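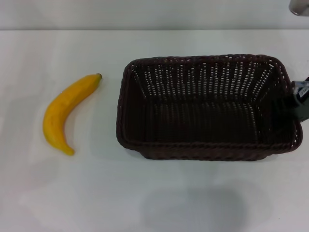

Home | Topics | Machines | Body | Space | Word List

How a Robot Plans to Pick Up a Banana

By Zuzanna Mazurek
25/06/2025

A robot arm has motors, joints and a gripper. None of these parts can decide anything. The deciding is done by software, a set of instructions that runs on a computer. Take a small job: put a banana in a basket. The software splits the job into stages.

Stage 1: Finding things

A camera sends the computer a grid of tiny colored dots called pixels. To the computer, each pixel is a few numbers. A yellow pixel has high numbers for red and green and a low number for blue.

A program called a detector looks for patterns in these numbers. It has been trained on many pictures that people labeled by hand. At Stoltel, the workshop where Leen Chidiac writes detectors, one training set for fruit holds 890 pictures. The detector marks which pixels belong to the banana and which belong to the basket. This work is called perception.

Shadows can cause mistakes. A gray shadow on a white table has an edge, and so does an object. The detector must learn that a shadow is flat and cannot be picked up.

Stage 2: Working out where

Knowing which pixels are banana is not enough. The arm needs distances. The software turns each spot in the picture into a position on the table, measured in millimeters. A banana might be 500 millimeters in front of the robot and 20 millimeters to the left.

The software also works out which way the banana points. A gripper with two fingers should close across the middle, from side to side. If it closed along the length, the fingers would have to open very wide.

Stage 3: Planning a path

Now a planner draws a route for the gripper through the air. A basket has a rim, and the gripper must not hit it. The planner tries a route, checks it for bumps, and throws it away if it finds one. Elisa Bortolotti tested a planner named Ondex that tried over 700 routes before it kept one. All of that happened before the arm moved.

A simple plan looks like this:

1. Move above the banana.
2. Go down.
3. Close the fingers.
4. Go up.
5. Move above the middle of the basket.
6. Go down a little.
7. Open the fingers.

Stage 4: Control

The controller turns the plan into motor commands. Many times each second it compares where each joint is with where it should be. If a joint is behind, its motor gets a stronger push. This checking is called a feedback loop. You use one when you pour a glass of milk and watch the level rise.

Words to know

Detector: a program that finds objects in a picture.
Planner: a program that chooses a path.
Controller: a program that keeps the motors on the path.

Related pages

What Is a Pixel?
How Joints Bend: Elbows and Motors
Themba Visser Explains Sorting Machines
Why Computers Need Practice Pictures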